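4. Finish Color and What Tenants Report

4.1 Background to the question

The move-in forms used by Entwistle ask new tenants to mark the condition of every fitted item in the kitchen. Most items get a tick and nothing else. Cabinet doors are different. Tenants write on them at length, and what they write often disagrees with what the inspector wrote in the same unit a short time before. Sugden first noticed this while sorting paper forms from the Stendden buildings, where the inspector's sheet and the tenant's sheet are stapled together. The same set of doors would be "good, no marks" on one sheet and "dirty, worn near handles" on the other.

Neither side had a clear reason to mislead. Inspectors are not paid by result, and tenants in these buildings pay no cleaning deposit. We therefore looked for something in the doors, the light, or the form itself that could produce the gap. This section deals with the doors. Light is taken up in Section 5, and the wording of the form in Section 6.

4.2 Forms and coding

We read more than 4000 forms, entered in Ilto by Aigner and checked against the paper by Sugden. Forms with no written comment on the kitchen were kept in the totals but not coded. The finish of each set of doors was taken from the Entwistle maintenance record, which lists doors as white, light wood, dark wood, or other. The last group is small and mixed, and we leave it out of what follows.

Comments were coded into two kinds. A surface comment says that something is on the door: grease, dust, fingerprints, residue from a cleaner. A damage comment says that something has happened to the door itself: a scratch, a chip, a swollen edge, a loose panel. A comment could be coded as both. Some could not be placed at all. The word "marks" caused the most trouble, as it is used for both kinds, and we coded it only where the tenant said more. A tenant who wrote "marks, came off with a cloth" was coded as surface. A tenant who wrote "marks" alone was set aside.

Where the two of us disagreed on a code, we talked it over and settled on one. The cases that took the longest were comments on color. "Faded by the stove" could be a complaint about damage or a plain description of an old door. We coded these as damage only when the tenant asked for a repair.

4.3 Findings

White doors drew the most surface comments. This is what earlier work on rental kitchens would lead one to expect, and it matches what the cleaning staff told us in conversation. Grease and fingerprints show up plainly on white, and both the inspector and the tenant see them. When a white door was reported dirty by the tenant, the inspector's sheet usually had some note to the same effect.

Dark wood doors gave a different result. They drew fewer surface comments, but the ones they drew were seldom matched by the inspector. Damage comments followed the same pattern. Tenants reported scratches and stains on dark wood doors that the inspector's sheet did not mention, and follow-up visits often found nothing to repair. In other units the opposite happened, and a real scratch was missed by both and found only when the unit was next vacated. Light wood fell between the two on every measure.

We also looked at whether the cleaning product made a difference. Entwistle switched all its crews to Gratel in October, partway through the period covered by the forms. Tenant comments about residue fell on white doors after the switch. On dark wood doors we found no change that we would want to build on, in part due to the smaller number of forms.

4.4 Reading the doors

Our view is that the gap on dark wood comes mainly from the pattern of the door. A white door is a plain ground, and a mark on it stands out as a mark. A wood door already carries streaks, lines, and changes of tone. The person looking has to decide which of these belong to the door. An inspector who has seen the same model in many units knows the usual look of it and passes over it quickly. A new tenant does not have this knowledge and starts from the question of what might be charged to them later.

This reading is supported by where on the door tenants said the problem was. We asked for no location, but many gave one. On white doors the locations clustered near the handle and along the bottom edge. On dark wood doors they were spread widely, and a good share were on or beside the molding, where a shadow line may be taken for a band of dirt. One tenant wrote that a dark strip under the rail "would not come off with anything." The inspector visited and recorded a shadow.

We do not claim that tenants are poor judges of their own kitchens. In several buildings they caught swelling and loose panels that the inspector had missed. The point is narrower. A form that asks for a judgment of condition, with no sample of what a sound door of that type looks like, asks more of the tenant when the door is dark and strongly grained.

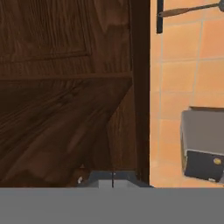 Figure 5. Sources of false damage reports on dark wood doors. Tenants' written complaints on doors of this kind fall mostly into streaks, dark bands, and uneven color, and each of these can be present in a door with nothing wrong with it. The door in the figure has wavy darker streaks in the grain, a thin lighter line along the rail with a shadowed strip under it, and a diagonal boundary across the lower half between a darker area and a warmer brown one. A tenant filling in the current form could fairly enter any of the three as a stain or as wear. We suggest that Entwistle attach a reference sheet for each finish in the maintenance record, starting with dark wood, and that the sheet be given to the inspector and the tenant alike. A trial of such a sheet is planned for the Stendden buildings, using the coding described in Section 4.2.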